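플로라인(Ploline), 가정용 정리 로봇 학습용 조작 데이터 수집 착수
=====

1월 30일 월요일

플로라인은 가정 내 물품 정리 작업을 학습하는 로봇 시스템의 개발을 위하여 실물 조작 데이터의 수집에 착수하였다고 밝혔다. 이번 사업에는 원격조작 장비를 담당하는 스터켈(Sturkel)과 데이터 검수를 담당하는 레위(Rewi)가 공동으로 참여하며, 수집 작업은 호드우드(Hodwood)에 마련된 생활환경 실습실에서 진행된다.

수집 대상은 선반, 수납장, 책상 등 가정에서 흔히 접하는 가구 주변에서 이루어지는 집기, 옮기기, 내려놓기 동작이다. 작업자가 원격조작 장치를 이용하여 로봇 팔을 직접 움직이면, 로봇의 관절 값과 그리퍼 개폐 상태, 손목에 장착된 소형 카메라의 영상이 동일한 시간축에 기록된다. 이렇게 기록된 한 차례의 동작이 학습 시스템에 제공되는 하나의 시연 자료가 된다.

플로라인은 1차 수집 기간 동안 과제 26종을 운영한다. 각 과제에는 한국어 지시문이 부여되며, 지시문에는 대상 물품과 출발 위치, 도착 위치가 명시된다. 과제당 목표 시연 수는 700건이다. 과제는 대상 물품의 성질에 따라 여섯 개 군으로 구분되며, 봉제 인형과 의류 등 형태가 쉽게 변하는 물품군이 가장 먼저 수집 일정에 편성되었다.

변형되는 물품을 우선 편성한 배경에 대하여 플로라인은 기존 학습 자료의 편중을 들었다. 사내에서 축적한 종전 자료는 상자와 컵처럼 윤곽이 일정한 물품에 집중되어 있었고, 이를 바탕으로 학습한 시스템은 부드러운 물품을 다루는 과정에서 파지 위치를 안정적으로 정하지 못하는 경향을 보였다. 봉제 인형은 잡는 위치에 따라 외형이 달라지고, 여러 개가 겹쳐 놓이면 경계의 구분이 어려워 학습 자료로서의 가치가 높다는 것이 회사 측의 설명이다.

수집 절차는 세 회사가 공동으로 작성한 작업 지침에 따른다. 지침의 주요 내용은 다음과 같다.

- 매 시연을 시작하기 전에 물품의 위치와 방향을 변경하고, 동일한 배치를 연속하여 사용하지 아니한다.
- 대상 물품 외에 다른 물품을 인접하여 배치한 조건을 과제마다 포함한다.
- 파지에 실패한 시연은 삭제하지 않고 별도의 표지를 부여하여 보관한다.
- 작업자는 교대 시 조작 장치의 영점을 확인하고 그 결과를 작업 일지에 기재한다.
- 조명 조건은 회차 단위로 기록하며, 회차 중간에는 변경하지 아니한다.

실패한 시연의 보관은 이번 사업에서 새로 도입된 항목이다. 종전에는 성공한 동작만을 학습에 사용하였으나, 플로라인은 그리퍼가 물품을 놓치거나 인접한 물품을 함께 잡은 사례 역시 시스템이 오류를 인식하고 동작을 수정하는 데 필요하다고 판단하였다. 실패 시연은 원인별로 분류되며, 분류 기준은 레위가 관리한다.

작업에는 교육을 이수한 조작 인력 23명이 투입된다. 조작 인력은 본 수집에 참여하기에 앞서 장치 사용법과 안전 수칙, 지시문 해석 기준에 관한 교육을 받았으며, 시험 시연에 대한 평가를 거쳐 과제에 배정되었다. 조작자마다 물품에 접근하는 방향과 속도가 다르다는 점을 고려하여, 하나의 과제를 복수의 인원이 나누어 수행하도록 하였다.

스터켈은 원격조작 장치와 로봇 제어부의 연동을 맡는다. 조작자의 손 움직임과 로봇의 동작 사이에 지연이 발생하면 시연 자료의 품질이 저하될 수 있으므로, 스터켈은 회차별 지연 기록을 점검하고 기준을 벗어난 구간을 레위에 통보한다. 통보된 구간은 재검토가 끝날 때까지 학습용 자료에서 제외된다.

손목 카메라의 운용 기준도 함께 정비되었다. 손목 카메라는 그리퍼와 함께 움직이므로 접촉 지점을 가까운 거리에서 기록할 수 있으나, 대상 물품이 시야의 상당 부분을 가리는 경우가 있다. 이에 따라 지침은 실습실에 고정된 외부 카메라의 영상을 손목 영상과 짝지어 저장하도록 정하고 있으며, 어느 한쪽의 영상이 누락된 시연은 검수 단계에서 반려된다.

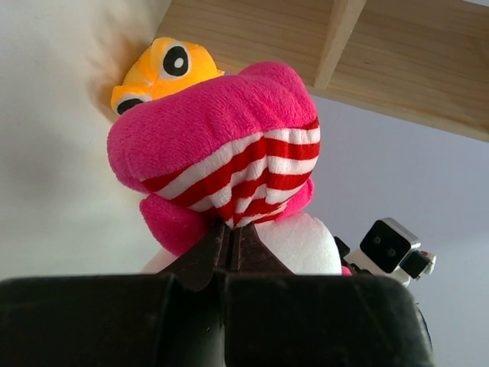 *손목 카메라로 기록한 수집 작업. 그리퍼의 두 손가락이 분홍색 봉제 인형의 아래쪽을 집고 있다.*

레위의 검수는 두 단계로 이루어진다. 1단계에서는 영상과 관절 기록의 시간 일치 여부, 누락된 구간의 유무를 자동으로 점검한다. 2단계에서는 검수 인력이 영상을 열람하여 지시문과 실제 동작이 부합하는지를 확인하고, 접근, 파지, 이동, 해제의 각 구간에 경계를 표시한다. 두 검수자의 판단이 서로 다른 시연은 선임 검수자에게 이관된다.

검수 과정에서 지시문의 표현을 보완할 필요가 있는 것으로 확인되면 해당 과제의 수집은 일시 중단된다. 시범 운영 당시 ‘선반 아래로 옮긴다’는 지시문이 조작자에 따라 선반의 바로 밑 공간과 바닥면으로 각기 다르게 해석된 사례가 있었으며, 현재는 도착 위치를 가구의 명칭과 면으로 구분하여 적도록 변경되었다. 변경 이전에 수집된 시연에는 당시의 지시문이 그대로 보존된다.

개인정보 보호에 관한 사항도 지침에 포함되었다. 실습실에는 조작 구역과 촬영 구역이 분리되어 있으며, 외부 카메라의 영상에 조작자의 얼굴이 포함된 경우 검수 전에 해당 부분을 비식별 처리한다. 음성은 수집하지 않는다. 원본 자료에 대한 접근 권한은 세 회사가 지정한 담당 부서로 한정되고, 열람 내역은 별도로 보관된다.

1차 수집은 6월까지 계속된다. 플로라인은 수집이 완료된 과제군부터 순차적으로 학습에 반영하고, 학습에 사용하지 않은 물품과 배치를 별도로 구성하여 평가를 실시할 계획이다. 평가 항목은 파지 성공 여부, 인접 물품의 이동 여부, 지시된 위치와의 오차이며, 과제군별 결과는 내부 검토를 거쳐 참여사에 공유된다.

2차 수집의 범위는 1차 평가 결과에 따라 정해진다. 현재 검토 중인 과제로는 서랍을 연 상태에서의 물품 수납, 두 팔을 이용한 의류 접기, 선반 안쪽에 놓인 물품의 인출 등이 있다. 수집 자료의 외부 제공 여부는 아직 결정되지 않았으며, 플로라인은 관련 방침이 확정되는 대로 별도로 공지할 예정이다.

작성: 플로라인 대외협력실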